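Search this site Go

Gripper trials: your questions

We've been comparing hand-held grippers at the Brondow workshop since May, and the same questions keep landing in the inbox, so the answers now live on one page. It gets added to whenever we learn something, which is often!

Which grippers are you comparing?

Three: the Graketti, the Navano and one we call the Ziółkowski, after the workshop that made the housing for it. All of them are held in the hand and squeezed, and all have two fingers. The differences are in the pads, the weight, and how much play there is when you close them on something thin. I had no idea how much that last one would matter until we began picking up pens.

Why hand-held? Don't you have an arm?

We do, and we love it, but it's slow to set up and you can only try one idea at a time. With a hand-held gripper you pick it up and you're working. If a pad shape is bad you'll feel it in your wrist within a minute. The ones that do well by hand go on the arm afterwards.

What does a trial look like?

One person, one or two grippers, one object, 45 tries. For each try we note whether the object was picked up, whether it turned in the fingers, and whether it ended up where it was meant to go. A drop counts as a drop even if you catch it (we had a long and cheerful argument over this and the strict side won).

What do you pick up?

Whatever is awkward. Short rods, caps, flat bits of plastic, a folded cloth, a bag of dried peas. Boxes are too easy and tell you very little. My favourite is anything long and thin with a ring or a lip on it, where the lip can help you or ruin the whole grip depending on where you take hold.

Which pads are best?

Depends what you're lifting, sorry! Smooth pads are lovely on cloth and hopeless on hard plastic. Textured ones hold a rod far better, but they can catch when you let go, and then the object swings to one side as it leaves. We've been through 9 pad patterns so far. The finest texture is my pick for general use, and the coarse one stays in the drawer unless the object is heavy.

Should the pads be parallel or angled?

We've tried both. Parallel pads are simpler to think about and good for flat sides. Angled ones guide a round object towards the middle, which feels wonderful the first time you notice it. They're fussier with flat pieces, though, and if you're holding a rod against something flat you have to close slowly or the two shift against each other.

Is it hard to work with one in each hand?

Harder than it sounds, and much more fun. Most people want to move both hands at once. Try keeping one still and letting the other do the travelling. Passing an object from one to the other is the real test, as you need the first to hold firm while the second finds its place. 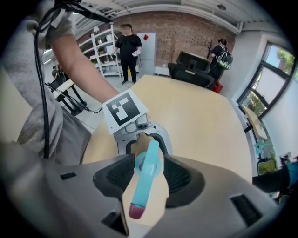

Two people sharing the job, a gripper each, is another matter again. You'd think it would be easier, but you lose the feeling of knowing what your other hand is about to do. We say "got it" out loud at each handover. It sounds silly for ten minutes and then you can't do without it.

What are the square printed markers for?

They let the cameras work out where a gripper is and which way it's turned. Keep them flat and clean, and keep your sleeve off them. A creased marker gave us a whole afternoon of nonsense readings once, and we blamed the camera for most of it.

Where should the camera go?

Close enough to see the fingertips and wide enough to see a bit of the room. A very wide lens bends everything at the edges, but you get used to it, and the extra view helps when you're trying to work out where the hand was.

Can I try them?

Yes please! Left-handed people especially, as our results lean heavily to the right. Wear something with sleeves you can push up. We'd like to reach 100 sets of trials before we choose which pads to make properly.

Will you share the pad drawings?

Yes, once the corner on the angled pair has stopped cracking. We're on the third version of that corner.

Contact the Brondow workshop | © Brondow | Back to top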